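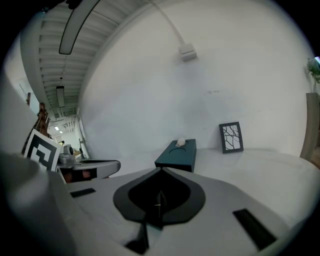

Erska rents out its hand-held gripper kit by the month, and the smallest order is a pair. The firm's product lead, interviewed at the Sostthorpe office one afternoon in September, was quick to limit the claims.

"It records how a person picks something up. It does not teach the robot anything by itself — that part is Lemma, and Lemma is billed separately."

A kit holds 2 grippers, a charging dock and a set of printed markers. Setup takes 18 minutes by the firm's own figure, most of it calibration. Asked what customers get wrong, the product lead named the lens. "They wipe it with a sleeve. Then they send us 5 hours of haze and ask why the tracking drifts."

Konby, the older model, is still supported but no longer rented to new customers. Its fingers do not fit the current body. "We looked at an adapter. It added play at the joint, so we dropped it."

Battery life is given as 8 hours. The product lead would not commit to that figure in a cold warehouse. Repairs are done in Sostthorpe, and a replacement unit ships when the fault report is accepted — the renter pays return freight.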